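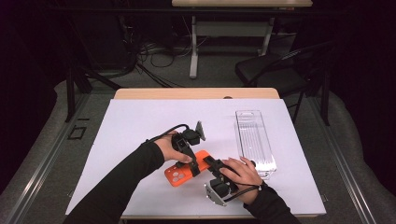
How to Budget for Your First Pair of Hand-Held Grippers

Posted in: Guides > Planning & Purchasing

So your lab wants to start recording demonstrations by hand, and you've been asked what it will cost. Great! I love this part, and you can get through it in an afternoon with a spreadsheet and a cup of coffee.

Step 1. Write down the tasks first. Pick three or four jobs you really plan to record (ours were sorting parts, packing small goods and folding cloth). Next to each one, note the widest thing the fingers have to close on. That one column will rule out half the grippers you're looking at.

Step 2. Price the pair, then price the spares. We set aside $682 for two printed bodies with their fingers, screws and cables, and another $200 for replacements. Liviu Cozma, who did our printing, talked me into a second set of fingers on day one and I'm so glad he did — the first set was bent by July.

Step 3. Give the table its own line. A plain surface, decent lighting and something to keep the background dark came to $400 for us. Borrow what you can, and still write down the full price, so the next person isn't starting from zero.

Step 4. Budget for things to pick up. Phone cases, tubs, lids, cups, all the cheap stuff. Buy in several colors and sizes. It's the most fun you'll have with a purchase order!

Step 5. Get two quotes. We asked Grosis and Skarnow for the same parts list. The totals were close, but Skarnow wanted six weeks and Grosis only two. Ask for shipping and cable lengths in writing.

Step 6. Pay for people's time. Put in $600 for the first month of practice sessions, before you count a single recording as usable. Hands get tired, so plan short shifts with breaks.

When the sheet is done, send it to whoever will be holding the grippers. Tincuța Bogdan read mine and added wrist straps and a second stool.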